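Students teach robot to make a burger at Livance college

Pupils from the Plastton robotics club have been putting a robot arm to work on lunch. The club, 12 strong, is getting ready for the Skistano Challenge, a student contest where teams must get an arm to build a simple meal and tidy up after itself. This year's theme is the works canteen.

Their arm is called Chien. The team chose the burger task back in November and have been at it every Monday since, from 4 until the caretaker wants the building back.

"Lettuce is the worst," said team captain Elsie Haworth. "Buns are easy, they've got a shape. Lettuce is different every single time and if you squeeze too hard it just goes to mush."

Hsin-yi Tai looks after the gripper settings. She has a notebook full of numbers for how far the fingers should close on each ingredient, with lots of crossings out. Bread, salad, cheese and a round biscuit for afters all need there own entry.

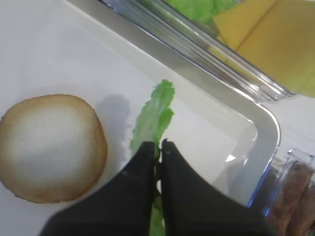

Lettuce in the gripper, next to the bun.
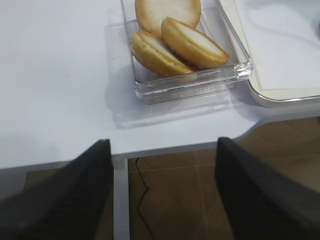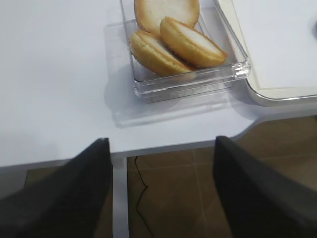 Wai-kit Fu and Tzu-hsuan Tsang write most of the code between them. Both are in their second year with the club. Wai-kit said the first version could only cope if every box was put down in exactly the right spot – move one by a thumb's width and the arm grabbed at thin air. The new version looks first, then reaches. Slower, but the team prefer it.

Tzu-hsuan is more worried about the clock. Teams at Skistano get 20 minutes on the table including set-up, and a dropped item has to stay dropped. Last full practice the club ran over. "We'd of been fine without the cheese," she said. "Two slices stuck together and it took both."

Club leader Wolfram Nolte, who teaches design at Livance, said he tries to keep his hands in his pockets. "They ask me things, I ask them things back. It annoys them no end. But they fix it."

Marks are given for a finished meal, for neatness and for a short talk to the judges on how the arm was set up. Elsie and Hsin-yi will do the talk. Posters still to be done, team shirts ordered.

Two more practices left before the heats. Parents and younger pupils can come and watch the last one, in the design room – no need to book, but bags to be left in the corridor please. Anyone wanting to join the club next term should see Mr Nolte.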